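Can a robot water the plants yet?

Short answer: sort of. Not really. Keep reading!

You know chores. Feed the cat, wipe the table, carry the plant to the window. Easy for you, boring too. For a machine, hard. Really hard.

Take a plant in a pot. You grab it and don't think. A robot has to work out where the pot is, how big, how hard to squeeze. Squeeze too much, crack. Too little, oops, dirt on the floor. And leaves get in the way.

So how does it learn? One way: people show it. Somebody holds a robot hand, called a gripper, and does the job with it. Little cameras can ride along. The black and white squares are a kind of tag that computers are good at spotting.
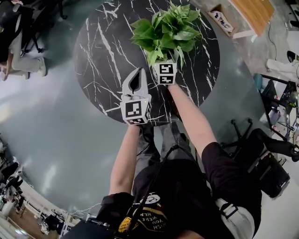
A gripper in one hand, a leafy plant on the table.

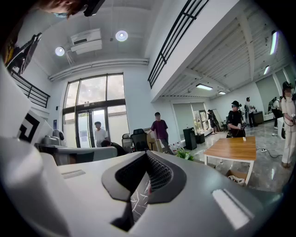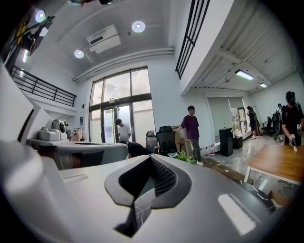
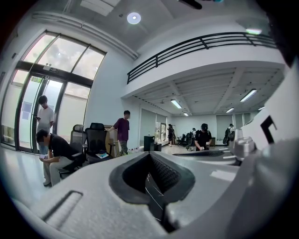 In the last three you are looking over the top of a gripper, out into a big busy room.

What can machines do now?

Some stuff! Vacuum a floor. Wash dishes, if YOU load them. In a shop or warehouse they can move boxes that are all the same size. Same box, same spot, all day long, no yawning.

What can't they do (yet)?

Messy things. Socks in a heap. A shelf where evrything got moved since yesterday. Wubit Alemneh teaches a robot club in Bedthorpe and her club robot, Plukport, tried to pick up a cup 30 times. Got it 18 times. You would get all 30, probably with your eyes on the TV.

Why so slow?

Homes are all diffrent. Your kitchen isn't my kitchen. A robot needs to see lots and lots of tries, in lots of rooms, before it gets the idea.

Try it yourself

Use 2 fingers only, like a gripper. Pick up a spoon. Now a sock. Now a grape, no squishing. Ask a grown-up before you try it with a plant.

Words to know

Gripper: a robot's hand.
Chore: a job at home that somebody has to do.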